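Music News | Press Releases
14 shares | 0 comments

Kultari to Release Remastered Edition of "Orgate" With Nine Unissued Recordings

June 2022 — Galen Records has confirmed a remastered edition of "Orgate," the second studio album by the instrumental quartet Kultari. The reissue will be available in September on double vinyl, compact disc and all major streaming services. It contains the original album in full and a second disc of nine recordings from the same sessions, none of which has been issued before.

The new masters were prepared by engineer Ryan Hollis from the original half-inch stereo tapes. Earlier digital versions of the album were made from a safety copy, which ran slightly fast and had a reduced top end. The first-generation reels were located last year in the label's storage unit, filed under the working title of another project. They were cleaned, baked and transferred at 96 kHz, 24-bit. No noise reduction was applied to the transfers, and limiting on the vinyl cut was kept to a minimum.

Playback speed was checked against the electric organ part on "Degefa," the album's closing track, which was recorded without any pitch adjustment. As a result, the running time of the remastered album is 18 seconds longer than that of the previous compact disc.

The second disc opens with an early version of "Degefa," played at a slower tempo and without the brass section. It is followed by three complete pieces that were left off the album for reasons of length, four alternate takes, and a rehearsal recorded on a single stereo pair. The rehearsal has been left unedited apart from the removal of tape stops between sections.

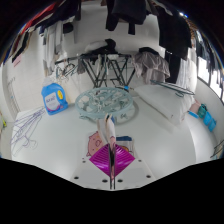
Will the bonus recordings be sold separately?

The second disc is part of the full set in every physical format. Individual tracks from it can be streamed or downloaded from the release date.

"The mixes are the ones the band approved at the time, and we did not revisit them," said Hollis. "Most of the work was in the transfer. Azimuth was set separately for each reel, as two different tape machines had been used during mixing. On the extra material there were no finished mixes for three of the pieces, so those were mixed from the multitracks, using the album as a reference for level and panning."

The double vinyl edition is cut at 33 rpm and housed in a gatefold sleeve with printed inner bags. The original cover art has been rescanned from the painting, and the track listing on the back corrects two composer credits that were transposed on the first pressing. A 10-page booklet includes session dates, a full equipment list and notes on the tape transfer. The same booklet is supplied with the compact disc in a reduced size.

A limited run of 300 numbered copies on clear vinyl will be sold through the Galen Records web store only. Orders are limited to one copy per customer. Black vinyl and compact disc editions will be stocked by independent record stores and general retailers.

Kultari will perform "Orgate" in sequence at a single concert in September, at a seated venue with a capacity of 542. The four original members will be joined by a three-piece brass section and a second percussionist. Ticket details will be announced by the venue. No further dates are planned in connection with the reissue.

Review copies are available to press and radio in digital form — physical promotional copies will not be produced. Requests should state the name of the outlet and the intended publication or broadcast date, and should be sent to the Galen Records press office.

Filed under: Reissues, Instrumental, Vinyl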